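Irkton town council — public comment sign-up going online only??
4 shares

marsh_hen
13/03/2024
Did anyone else catch this last night. Item got pulled off consent and then passed anyway. Starting in June you have to sign up for public comment through Leltura, by noon the day of the meeting. No more paper cards at the door. If you show up and you're not on the list you can sit and watch.

I've been going to these for years. Half the people who speak decide to speak when they hear the staff report. How do you sign up by noon for something you don't know you're mad about yet

rotaryphone
Wasn't there a petition against this?

marsh_hen
Yes. More than 800 names. Got "received and filed." That was it, no discussion.

Dalecreek
Going to be the unpopular one. I think it's fine. Last fall the Sarkow Road hearing went past midnight and the same handful of folks talked on every single item. Council needs some kind of order. Noon is too early, ok, but a list isn't the end of democracy.
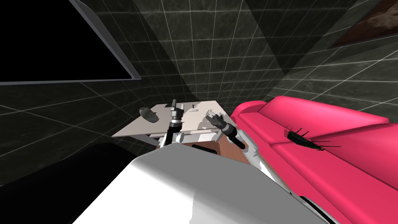 White table, pink couch

rotaryphone
Nobody's against a list. The cards WERE a list. You filled one out and handed it to the clerk. Worked.

Dalecreek
Worked for people who were already in the room. My sister works evenings, she can't sit there till item nine to find out if she gets her turn. With the online thing she at least gets an order number and can do hers by phone.

marsh_hen
Phone comment is a seperate item and it did not pass. Read the packet. It's "staff to study."

Dalecreek
Huh. Ok I thought they were the same vote. That changes it some for me.

tk_northside
Tried signing up on Leltura for a test just now. Wants an email, then a code, then your street address, then it asks which agenda item, but the agenda's not posted until Friday so the dropdown is blank. Can't submit with it blank. Good luck to my dad.
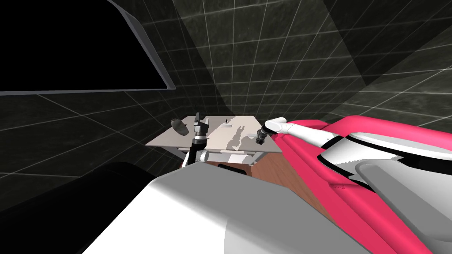

Trefor Price

I was at the meeting and spoke on this one so I'll add what I heard. Some of this thread is a little off.

The clerk said there will be a kiosk in the library at Rees for people without internet. She did not say what hours. The library closes early on meeting days so I asked, and she said she would get back to me. The vote was 4 to 2 — one seat is still empty. The two no votes were the east side seats, for what it's worth.

Also the noon deadline is in the resolution but NOT in the code. Which means the mayor can waive it from the chair any night she wants. So if people turn up in person and ask politely, she has the power to let them speak. Whether she will is another matter.

I don't agree that cards were working great by the way. Cards got lost. Mine got lost in January. But you fix that with a numbered card.

rotaryphone
Did not know that about the code. Good info.

sallow_j
so the plan is hope the mayor's in a good mood

Trefor Price
For now, yeah. Longer term get it back on the agenda. Takes two council members to ask for reconsideration, and one of them has to be from the winning side. So you need one person who voted yes. I'd start with whoever looked the least sure. 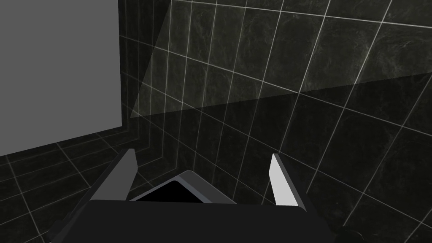

Gray panel, dark tiled wall

Dalecreek
I emailed mine. Said I support having a sign up but want same day cards kept too, at least for a portion of the slots. Figure it lands better coming from somebody who mostly agrees w/ her.

marsh_hen
Thank you for doing that. Still think you're wrong on the main thing lol

Dalecreek
Noted

tk_northside
What about just capping it. Two minutes each, hour total, cards til the gavel. Every other town near us does it that way.

marsh_hen
Don't love a cap. Sarkow Road ran long becuase it mattered to people. You cap that at an hour and most of the street doesn't get heard.

tk_northside
You don't cap hearings, only general comment. Different section.

marsh_hen
Fair, could live with that

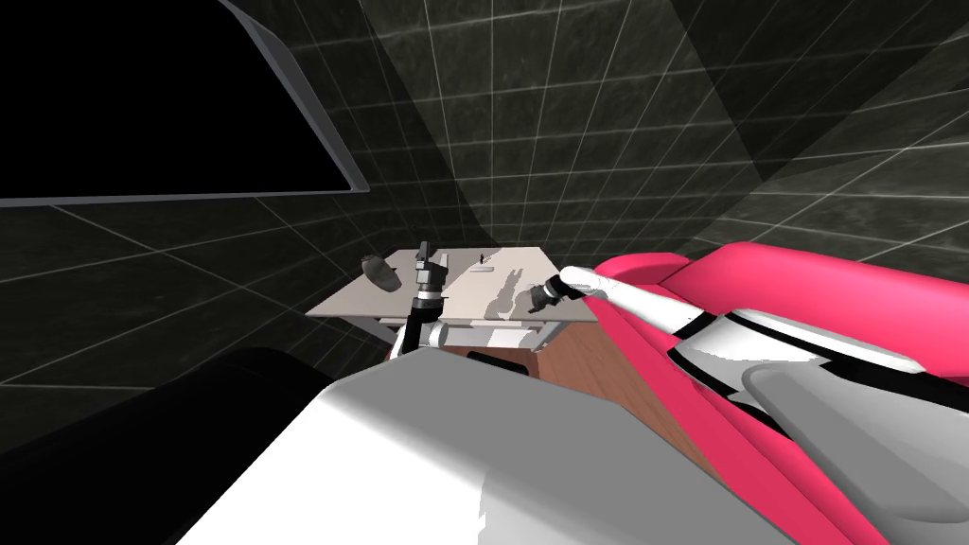
Light gray tabletop, two robot arms, grid-lined walls

sallow_j
anybody know if written comments still get read into the record

Trefor Price
Not read out loud. Attached to the minutes. Send it to the clerk, put the item title in the subject line, ask for a reply confirming she got it. And keep the reply.

rotaryphone
Is anyone carpooling to the next one? I can take people from the north end, leaving from the Rees lot

sallow_j
me plus my neighbor if theres room

rotaryphone
Got room. Message me.

Related threads
Sarkow Road hearing — what got decided
Who's running for the empty Irkton seat
Library hours at Rees again
Leltura login not sending codes
Where are the January minutes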